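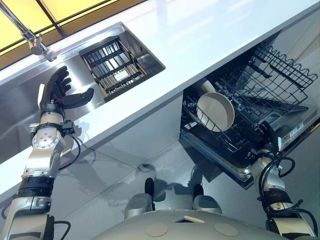
Robot on the washing-up – what happens to our hours?
Staff Room > Kitchens and Canteens

potwash_frauke
Trial started monday at the Plerville site, the little kitchen upstairs. Two arms, one works the sink side, the other goes for the dishwasher door. Dirk Ehlers from management says "no change to anyone's hours". Anyone else had this? What did they change in the end? I've got 73 covers at lunch and no time to babysit it.

stueber_nights
We had one at Stüber. Nobody lost their job but the evening shift went from three people to two and the third got moved to deliveries. She didn't ask for deliveries. Get it in writing.

b_seidel
Bit gloomy that. I'm at Wonville, ours does plates and the odd bowl, leaves cutlery, leaves pans. My back is better for it. Bending to that lower rack 100 times a day was killing me.

potwash_frauke
Fair on the back. But who does the pans then? Me, same as before, only now I'm working round the thing.

b_seidel
Yeah, pans are still me. Takes a while to get used to. Put tape on the floor where you don't stand, helps loads.

oldhand1954
My mum washed up in a works canteen in 1954, they said the same when the first machine came in. She ended up on the serving hatch and liked it better. Just saying.

stueber_nights
Lovely but she got a hatch. We got a rota with gaps in it.

canteen_gudrun
Gudrun Meinecke here, shop rep at Dakow. Ask three things before the trial ends. Who is responsible if a plate breaks. Who stops it and are they trained. Does the time saved come off your contract or go to other work. We asked late and teh answer to the last one was "under review" for months.

potwash_frauke
Asked Dirk about breakages this morning. He said log it on the sheet. There is no sheet.

b_seidel
Make one then. Date, what, who was on. We did, and they moved the plates to a lower shelf after a week of it.

stueber_nights
So now you're doing its paperwork as well. For free.

b_seidel
On the clock mate. I'd take that over scrubbing.

canteen_gudrun
Depends if it's in your job description – if it isn't, it's extra duties and you can ask for the grade to be looked at. Worth doing, we got it for two people.

potwash_frauke
Didn't know that. Will bring it up at thursdays meeting, Frauke Stöcker from days is coming too (yes, two Fraukes, dont start). Will post what they say.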